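Sutter, guía de puesta en marcha
Sección 7. Preparar y enviar su primera escritura de compraventa

¡Ya casi está! Si ha llegado hasta aquí tiene la cuenta creada, el lector de documentos instalado y los datos de las partes guardados en la libreta. Ahora viene lo que más gusta a quienes empiezan con Sutter: ver cómo todo eso se convierte en un documento listo para presentar en el registro. Reserve una hora tranquila la primera vez (la segunda irá mucho más rápido) y tenga a mano el título anterior de la finca.

Esta sección está revisada a fecha de 1 de octubre de 2023 y corresponde a la versión 2 del programa. Si en la pantalla de inicio ve otra, vaya a Ayuda > Actualizar antes de seguir.

7.1 Antes de empezar

Necesitará lo siguiente:
El título anterior, completo y con sus anexos.
Los documentos de identidad vigentes de quien transmite y de quien adquiere.
La descripción legal de la finca, copiada palabra por palabra.
El número de parcela.
El poder, si alguien firma en nombre de otra persona.

Nota: la dirección postal no sustituye a la descripción legal. Es la confusión más frecuente entre quienes preparan su primera escritura, y la oficina de registro de Arnska devuelve el documento sin más trámite cuando la encuentra.

7.2 Crear el expediente

1. Pulse Nuevo expediente y elija Compraventa de inmueble.
2. Escriba un nombre que vaya a reconocer dentro de unos meses. El apellido del comprador y la calle funcionan muy bien.
3. Seleccione la oficina de registro. Al hacerlo, Sutter carga los márgenes, el tamaño de letra y la portada que pide esa oficina. ¡No tiene que tocar nada!
4. En Partes, busque a cada persona en la libreta y arrástrela a la casilla Transmite o Adquiere.
5. Compruebe el estado civil de cada una. Si hay cónyuge que deba consentir, marque la casilla y aparecerá un bloque de firma adicional.
6. Pulse Guardar. El expediente queda en borrador y puede cerrarlo cuando quiera.

Nota: si una persona figura en el título anterior con un nombre distinto del actual, use el campo También conocido como. No corrija el nombre antiguo, aunque le parezca una errata clarísima.

7.3 Introducir la descripción de la finca

Esta parte es una delicia si el título anterior está bien digitalizado, y pide un poco más de paciencia si es una copia vieja.

1. Abra la pestaña Finca.
2. Pulse Importar y elija el archivo del título. El programa propone el párrafo que contiene la descripción.
3. Lea el párrafo entero contra el original, incluidos los puntos y las comas. Los rumbos y las distancias merecen una segunda lectura en voz alta (sí, en voz alta, ¡se cazan muchísimos errores así!).
4. Si el texto supera las 730 palabras, Sutter lo traslada automáticamente al Anexo A y deja en la primera página una remisión. Confirme que la remisión aparece.
5. Rellene el número de parcela y el libro y folio de la inscripción anterior.
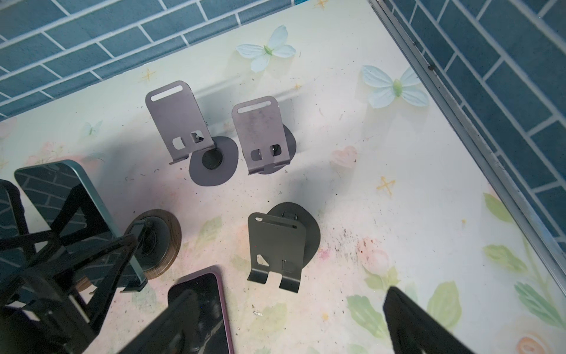 6. Active Comparar con el título anterior. Las diferencias salen subrayadas y puede aceptarlas o deshacerlas una por una.
7. Cuando no quede ninguna pendiente, la pestaña se pone en verde.

Precaución: no use la opción Aceptar todo en las diferencias de la descripción legal. Está pensada para las cláusulas generales y un solo grado cambiado en un lindero obliga a otorgar una escritura de rectificación.

7.4 Elegir las cláusulas

1. En la pestaña Cláusulas, escoja el tipo de garantía que ofrece quien transmite. Lo habitual es que conste ya en el contrato privado.
2. Añada las cargas y servidumbres que sigan vigentes. Puede copiarlas del informe de título.
3. Indique el precio. Si la oficina admite precio nominal, verá un aviso con el texto correspondiente.
4. Revise la vista previa.

Los formularios de Eltitz, que puede instalar desde el menú Complementos, traen redactadas las cláusulas de usufructo y de reserva de uso. Son claras, se leen de maravilla y ahorran bastante trabajo en las donaciones entre familiares. El modelo 234 es el más completo.

Nota: si añade una cláusula propia, guárdela en Mis cláusulas antes de cerrar. El texto que se queda solo en el borrador no se traslada a los expedientes nuevos.

7.5 Firma

1. Pulse Preparar para firma. El documento se bloquea y se genera un PDF.
2. Imprímalo a una cara, al cien por cien de su tamaño. Desactive Ajustar a página en su impresora.
3. Firme ante notario, con tinta negra o azul oscura y sin invadir los márgenes.
4. Compruebe que el sello notarial se lee completo y no pisa ninguna línea de texto.

Precaución: una vez bloqueado el documento, cualquier cambio genera una copia nueva. No sustituya páginas sueltas en un ejemplar ya firmado.

7.6 Envío al registro

1. Digitalice la escritura firmada en blanco y negro, con todas las páginas en un solo archivo.
2. Arrastre el archivo a la casilla Enviar.
3. Elija la vía. Con Skaltel el envío es electrónico y recibe el justificante en el mismo expediente. Si prefiere la ventanilla, Sutter imprime la carátula y la hoja de tasas.
4. Confirme el pago. La tasa se calcula por página, incluidos los anexos.
5. Espere a que el estado cambie a Presentado.

¡Enhorabuena, su primera escritura está en camino! Guarde el justificante: lleva la hora de entrada, y de ella depende la prioridad frente a otros documentos sobre la misma finca.

Si el estado pasa a Devuelto, abra la pestaña Motivos. Dispone de un botón, Corregir y reenviar, que conserva los datos del expediente y le lleva al campo afectado. Las devoluciones por formato suelen resolverse imprimiendo de nuevo la portada; las que afectan a la descripción o a las firmas exigen volver al notario.

Las dudas sobre esta sección las atiende Şükran Bozkurt en el foro de usuarios, hilo Primera escritura. Indique siempre el nombre de la oficina de registro y la versión del programa, y borre los datos personales de las capturas antes de subirlas.

Continúa en la sección 8, Cancelación de hipotecas.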